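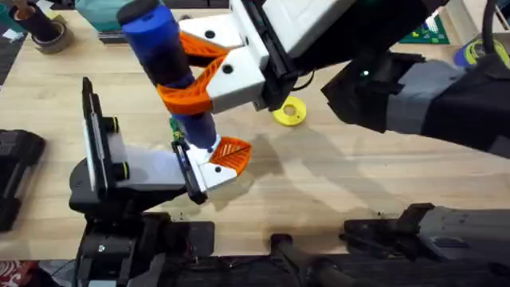
Banard D2 - ensemble de deux bras pour la recherche en manipulation bimanuelle

Réf. 1,974
Disponibilité : sur commande, délai de 15 jours ouvrables

Le D2 est un poste de table avec deux bras et deux pinces à doigts souples. Il est destiné aux laboratoires qui étudient le passage d'un objet d'un bras vers l'autre. Les doigts orange ont une structure ajourée, qui se déforme au contact et suit la forme de la pièce. Les boîtiers des pinces sont blancs.

Méthode fournie
Le logiciel contient la méthode de transfert développée à Didville par Orysia Vakulenko et Nii Eshun. Le bras donneur tient l'objet en position inclinée, le bras receveur s'approche par le bas. L'ouverture du donneur est commandée seulement quand l'effort mesuré chez le receveur reste stable. Aucun modèle 3D de l'objet n'est demandé.

Résultat
Sur des objets cylindriques non vus pendant l'apprentissage, le taux de transfert réussi est de 81 %, avec 20 démonstrations par objet. Les objets très courts restent difficiles - nous conseillons dans ce cas de réduire la vitesse du receveur.

Contenu de la livraison
Deux bras avec leurs bases
Deux pinces montées
Un jeu de doigts de rechange
Logiciel et données de démonstration

La table n'est pas comprise.

Questions techniques : Shireen Zulu, service applications
Fiche mise à jour le 2018-01-05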